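Relatos breves | Trabajo y máquinas
14 comentarios · 463 veces compartido

Turno de abril

El procedimiento de Vametti exigía 60 repeticiones válidas por objeto. Antes de abril, la operaria de la estación dos clasificaba menaje en la nave de Brillville; ahora corregía a la máquina que lo clasificaba. El cambio de categoría constaba en una hoja. El salario, en otra, sin modificar.

A las seis cargó la secuencia. Los brazos debían sujetar el colador por el borde, sin deformarlo. Tolerancia baja, fuerza limitada por software. Anotó el ciclo 1,923 con el código de costumbre.
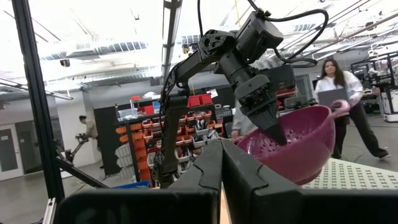
El manual llamaba «intervención» a cualquier contacto humano con la pieza. Ella había pasado años interviniendo sin saberlo — ocho horas diarias, con guantes. Al terminar el turno, el sistema Suvarna le pidió clasificar sus propias correcciones: necesaria, evitable, sin efecto. Marcó «necesaria» en todas. El sistema aceptó el registro y le asignó la estación dos para el día siguiente.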